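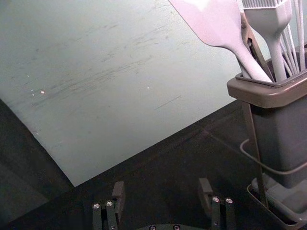

Why not just run the whole control loop faster and stop worrying about camera delay, a reader asked under my August post. I gave a short answer there and it wasn't a very good one, so I'll try again with more room.

Posted 25/12/2020 by admin

The control loop is already fast. The joint controller on both arms runs at 1,000 Hz and I have never caught it missing a cycle on the Vornwood bench. The trouble is one level up, where a wrist camera image has to be paired with the arm pose that goes with it. If the pair is wrong, the position we compute for a utensil is wrong too, and a faster loop just follows the wrong target more closely.

For a long time we stamped each image when it arrived in our process. That is the easy way to do it, and the camera driver we use does it by default. But the image was exposed earlier than that. It then sat in the camera, went over the cable, got decoded and waited in a queue. By the time it had a stamp the wrist had moved on, so when the perception node asked for the joint state at that stamp it got a pose from after the picture was taken.

When the arm is still, this does no harm at all. That's the main reason it took me so long to find. All our calibration checks are done with the arm parked, and Lokov gave us nice small residuals every time. I ran the calibration over and over in August and kept getting the same good answer, and then the grasps would still land to one side of the handle. I blamed the gripper model first, then the lens model, and I wasted a lot of days on the lens model.

What finally showed it was plotting the error against wrist speed. I should have done that on the first day. Slow approach, small error. Fast approach, big error, and always in the direction of travel. A bad calibration would not care which way the arm was going.

The fix has two parts. The driver now reads the exposure time from the camera clock, and a small node works out the offset between that clock and the host clock and keeps updating it. Then perception looks up the joint states on either side of the exposure and interpolates between them. With joint states coming in that fast, linear interpolation is plenty. I tried a spline and could not see a difference.

The other part was in Macaraeg, our task planner. It used to take the newest object pose it had and go. Now each pose carries its exposure time, and the planner throws away anything older than 100 ms before it commits to a grasp. If it has nothing fresh it holds position and waits for the next one. This looks a bit hesitant from the outside but I'll take it.

Two arms make all of this more annoying than it needs to be. Each wrist camera has its own clock, each clock drifts at its own rate, and the head camera has a third one. At first I had a single offset for everything, which worked right after startup and got worse over a long session. If you do this yourself, keep one offset per camera from the beginning.

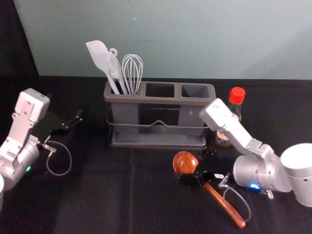 I also had to write a tool to fix the old logs. We record everything with Prukent, which stores both the message stamp and the receive time, but in our files the two were the same number, so the true exposure time was gone. What we could do was estimate a fixed delay for each session by sliding the image motion against the wrist motion until they lined up. It works fine if there is enough movement in the log. I ran it over 446 episodes and rewrote the image stamps in copies of the files, leaving the originals alone. The sessions with long pauses came out poorly and I marked those so the training scripts skip them.

The whisk is still the worst object for us. Thin wires give poor depth, so the pose jumps from one image to the next even with the right stamps. I had hoped some of that was the timing bug and a little of it was, but most of it wasn't. The spoon and the spatula are much better than they were. I haven't looked hard at the tongs yet.

So, back to the question. A faster loop is good for smooth motion and for reacting to contact. It does nothing for an image with the wrong time on it. If your grasps are fine at low speed and bad at high speed, look at your stamps before you touch anything else - plot error against speed, and do it per camera.

The offset node still needs a proper restart path. Right now if a camera drops out and comes back, the old offset is used until the new one settles, and the planner has no idea. I'll fix that next and post the node once it's cleaned up.

4 Comments
Share this post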